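Ribbed pads vs flat pads on the handheld, anyone compared?

Last updated in January
4 min read
38 comments - 6 shares

tinhinge
Been swapping finger pads on the handheld gripper all week and want a sanity check before I order more. Setup is the Karam parallel jaw body, stock wrist camera, Orkerier controller on the desktop arm for playback. Two pad sets. Flat silicone ones that shipped with it, and the ribbed ones from Starkelham.

Flat pads: fine on boxes, fine on cups, bad on anything thin. Spoon handles spin in the jaws as soon as you lift.
Ribbed: handles stay put. But they feel stiffer and I think I squeeze harder without noticing.

Anybody run both for longer than a week?

moss_relay
Ribbed, no contest. Had flats on for 200 grabs and the left one was already peeling at the tip. Glue was junk, granted.

quarterturn9
Disagree. Ribs are great till you try something smooth and round. Less contact area, simple as that. Clear tumblers walk right out of mine if I come in at an angle. Flats hold them every time.

tinhinge
Which way do your ribs run though? Mine go across the finger. If yours run lengthwise that would explain the tumbler thing

quarterturn9
Across. Same as yours. Still slips.

moss_relay
Then your jaw force is low. What did you set in the Orkerier menu? Default is way too gentle on playback, everyone bumps it.

quarterturn9
Default. Not bumping it, I crushed a paper cup last time and spent the evening wiping down the arm.

tinhinge
OK that's kind of my point, the pads can't be compared if we're all on different force settings. I'm doing mine by hand on the trigger so it's even worse. Been trying utensils in a clear holder, thin stuff next to a spoon, everything leaning its own way. Hardest thing I've got in the house for either pad.

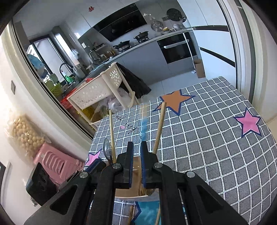
Does pad stiffness matter more than the rib pattern?

For thin handles, stiffness matters more. A soft pad wraps a little and stops the roll, and the ribs mostly help once something is already trying to slide out lengthwise.

gantry_oaf
^ that matches what I see. I cut my own from softer sheet, no pattern at all, and they beat the ribbed set on chopsticks. They wear out fast tho. Fusodthorpe sells a softer ribbed one, part 411, might be the middle ground.

moss_relay
Tried the 411. Too soft. Tip folds under when you touch the table and then the camera view gets blocked by a blob of rubber. Went back to Starkelham.

gantry_oaf
Folded on mine too but only when I came straight down. Tilt a bit and its fine.

tinhinge
Does the fold mess with your width reading? Mine gets the opening off markers on the fingers, so if only the pad moves I'd guess it's ok

gantry_oaf
Reading's ok. It's the playback that gets weird - arm closes to the same width but the pad isn't folded that time, so it grips harder than you did.

quarterturn9
Which is why I use flats. Same every time.

moss_relay
Same every time including dropping the spoon lol

quarterturn9
Spoon goes in handle up, I turn the wrist 90 degrees and pinch the wide side. Doesnt drop.

tinhinge
Hm. Never tried turning the wrist. I always come in level and take whatever side is facing me. With clear holders I also can't always tell from the wrist view where the wall of the thing is, so I end up touching it and shoving the whole lot over an inch.

gantry_oaf
Clear stuff is a camera problem, no pad is gonna fix that. Kill the auto exposure if there's a window behind. Helped me more than any hardware swap.

moss_relay
Locked exposure made mine worse, everything near the jaws went dark. Depends on the room I guess.

tinhinge
Alright, plan is: same trigger hand, same holder, flats first then ribbed then the 411 if it shows up. Spoon and chopsticks only. Will count drops and post them here. quarterturn9 I'll do a round with the wrist turned as well

quarterturn9
Do tumblers too or it's not a fair test

tinhinge
Fine, tumblers too.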